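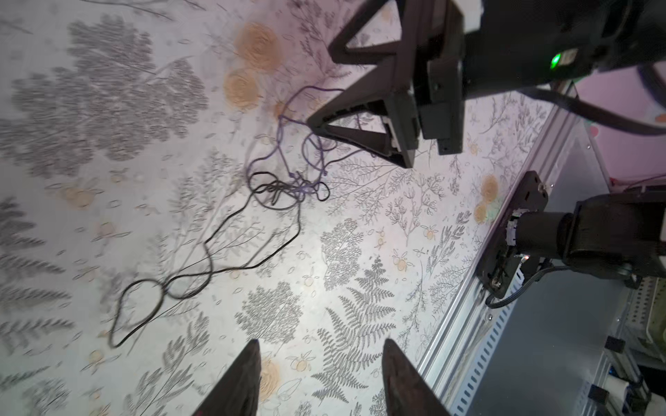 Black cable and purple cord on the patterned surface.

Storage and Tidying Board: Tangled cords, procedure for separation
Posted in May by Flellen_Stores
Reading time: 2 minutes

Flellen_Stores
Members are invited to comment on the following. The craft room at Mella keeps its cords in shared bins, and a black cable and a purple cord have become thoroughly entangled. The black one is in several irregular loops with a dense knot of small coils. The purple one is thinner and passes through the knot. Our present guidance states that any tangle not cleared within 9 minutes is to be set aside. I should like to know whether other rooms apply a similar limit, and whether cutting is ever permitted.

majali_rooms
Cutting is not permitted at Majali under any circumstances. Our inventory lists 160 cords and each must be accounted for at the end of term. We ask staff to lay the tangle flat, find one free end and work backwards from it. Pulling on the longest loop is discouraged, as it tightens the centre.

Tidewrack
I must disagree with the previous contributor in part. Beginning at a free end is suitable for a short cord. For a long cable it is preferable to loosen the knot outwards from the middle until it is wide enough to pass a hand through, and only then to look for an end. I have followed this method for many years in a theatre store holding 800 leads.

Flellen_Stores
I am grateful for both replies.
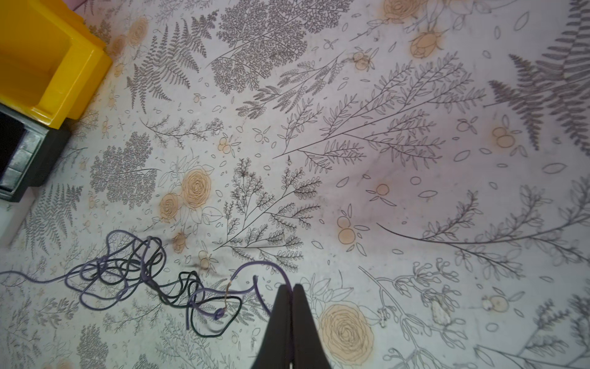

The cords beside the yellow bin, with the knotted tan string.

majali_rooms
There is a short length of tan string or twine tied around the cords towards the right of the bundle. I would recommend that it be untied first. No amount of loosening will help while a tie remains in place.

Tidewrack
On that point we are agreed. I would add that the patterned surface is a poor choice for this work. Dark ferns and leaves make a thin black cord difficult to follow. A plain sheet would serve better.

Sondutent_Admin
The Sondutent guidance on ties may be of use. String is not to be used on mixed bundles. Each cord is to be coiled separately and secured with its own fabric strap. We purchased 100 straps last year and have had few tangles to report.

majali_rooms
Straps are an additional expense and are readily lost. A twist of string is acceptable if it holds a single cord.

Flellen_Stores
The comments are noted. The string will be removed and the work moved to a plain sheet. The time limit remains under review, and I would still welcome figures from other rooms.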